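Skosivport: A Handheld Puzzle Game
Project report, second-year game design course
Wojciech Sadowski

1. Background

Skosivport is a small puzzle game for handheld consoles with a 7-inch screen. The player runs a harbor and has to route cargo boats to the right docks before the tide drops. The project started in May and used the Tirex engine, which the department already has licenses for.

The main question was whether one game could play equally well in the hand and on a TV without two separate sets of menus.

2. Method

The first build had 12 levels. Each one was designed on paper, then laid out in the Kavham level editor. Text size was set for handheld play first and scaled up for the TV. Buttons and touch could both be used to move boats, but touch was turned off when the console was docked.

Testers played for 90 minutes each, half of that time handheld and half on the TV. The game logged every move, every restart and every time a menu was opened. Krajewska, my project partner, wrote the logging code and drew the boats.

3. Results

The logs recorded 3,388 moves and 205 restarts. Most of the restarts came from level 7, where two boats need to cross a narrow channel. Players in handheld mode often dragged the wrong boat there – the touch areas overlapped by a few pixels. Making the channel one tile wider fixed this in the second build.

On the TV, the tide meter was the main problem. It sits in the top corner and several testers missed it until the water was already low. We moved it next to the active boat and added a short sound.

The frame rate held steady except in level 11, where the rain effect slowed the game in both modes. We cut the number of raindrops and left the rest of the effect alone.

One menu layout did work for both modes, but only after we dropped the side panel. The save screen is still too crowded – it shows the level name, the score and the date on a single line. 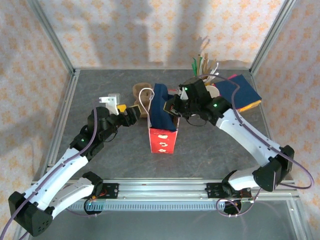 4. Next steps

The save screen will be redone with two lines per slot. Level 7 needs another round of testing with new players. Sound volume is too low on the console's own speakers and will be raised in the next build.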